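4. Equipment Budget and Purchase Plan

Authors: Nabila Halim, Precious Nel, Brisa Villaseñor

Our group had $2,000 to spend by the end of May. The arm, the gripper and the laptop belong to the department, so the budget only had to cover items for the dishwasher task — racks, dishes, spare finger pads and mounting parts.

We asked for quotes from Druner and Cesia. Druner sells finger pads at $35 a pair and Cesia at $26, but the Cesia pads have to be glued on. We chose Druner because we expect to change pads often. Shipping was $60 either way.

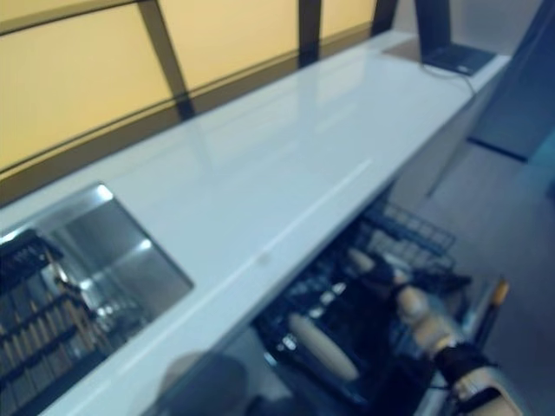
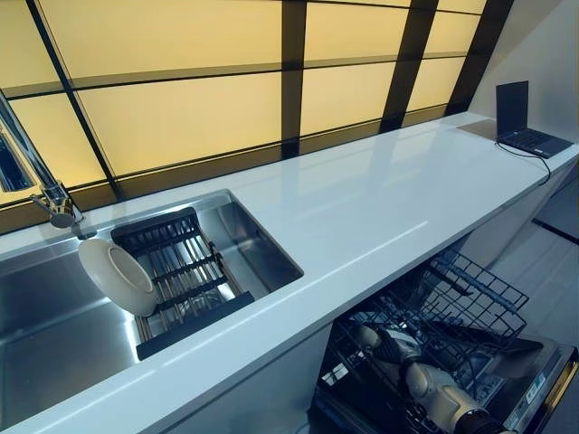 Figures 3 and 4. Robot arm at the open dishwasher, with the laptop at the far end of the counter.

The kitchen counter has to stay usable for other groups, and this limited what we could plan for. A fixed stand was dropped from the list in the first draft. Precious also priced a longer laptop cable, and we added it.

Dishes were harder to estimate. We did not know how many plates we would break, so we budgeted for two full sets and left the second one unordered until it is needed. Brisa keeps the receipts in the shared folder.

Still open: a spare upper rack. Risby lists one for our dishwasher model but has not confirmed a delivery date. If it comes after May, the cost moves to next year's group.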